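The Tabletop Makers Who Start With the Glue

Montserrat Montes keeps the bad boards in a rack by the door. One has cupped so badly it rocks when she puts a hand on it. Another has opened along a joint, a gap wide enough to slide a business card into. She made both of them in her first year at Jonusard, the small shop where she now builds maple panels for desks, benches and children's play tables.

"I had the clamps too tight," she says of the second one. "All the glue went on the floor."

A glued panel is a simple thing. Planks are cut straight, laid side by side, glued along their edges and clamped until they hold. Most of the work comes before the glue. At Jonusard the maple sits indoors for 19 days before anyone cuts it. Then the planks are laid out dry on the bench and moved around until the grain looks right to whoever is doing the laying out.

That part can take all morning. Shahram Shirazi, who owns the shop, likes the quiet planks together and the figured ones near one edge, where a person sitting at the table will see them. Montes prefers to scatter them. They have settled on taking turns.

Small knots stay in if they are tight. Dark streaks stay in too. Shirazi used to cut them out and found he was throwing away good lumber for customers who, when asked, mostly liked the marks. Loose knots still go, and so does any plank with a crack at the end.

The shop sold 458 panels last year. The plain ones start at $300, unfinished, and a buyer can pay more for a rounded edge or a coat of oil. Shirazi tells people with young children to skip the thick, shiny finishes. Oil scratches, he says, but a scratch in oil can be sanded out at home in ten minutes.

Ánh Mai bought one in May for the playroom she shares with her sister's family. It has taken a year's worth of abuse in a few months, mainly from building blocks.
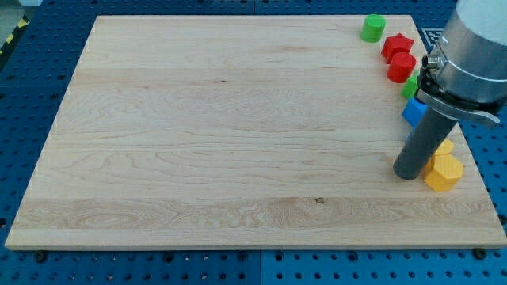 Pale wood shows everything, and Mai went back and forth on that before ordering. Crayon comes up with a damp cloth and a little dish soap. Grape juice left a ring that she sanded out with fine paper, working along the grain as Montes had told her to. She put on fresh oil that evening and let it sit overnight.

Her one complaint is the weight. Moving the panel to vacuum takes two adults, and she has asked the shop for a thinner one for the other side of the room. Montes has the planks picked out. They have been indoors for 14 days, and it is Shirazi's turn to lay them out.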